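Progress report to Ginov: refreshment counter layout, Prirton site
Sep 4, 2022
Prepared by Samira Hakim

Work since February has covered the arrangement of snacks, drinks and bread on the trial table. The grant line for display stands is closed at 474, with 200 carried forward for trays. Drinks have been moved to the rear so that the middle of the table stays free for serving.

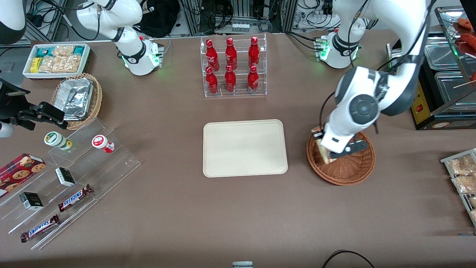
Fig. 1. Trial table with two-tier bottle rack, snack tray and round wicker basket.

The bottle rack is accepted. The basket is kept for bread and pastry. Shelf order on the clear stepped stand is still under review: chocolate bars and small boxed goods share it at present, and the two differ in height and depth. 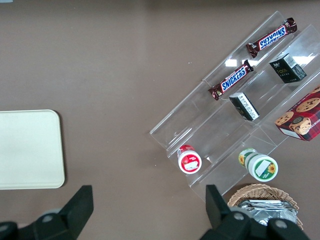 Zewditu Lemma has proposed one type of goods per stand. This would need four stands in place of the present number and is not costed. A decision is requested before the next payment.

Sandwiches are to be served singly on a plain white tray with a raised rim.
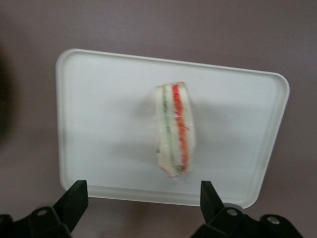

Can the same tray be used for wrapped goods?
Only after wiping down, and the serving note will state this.

Comments

Shewit Tesfamariam: Please add the tray sizes to the next issue.

Elaine Damasceno: Agree with one type per stand. Labels should face the customer.

Contact: Gretasent project office | Copyright Gretasent | Back to top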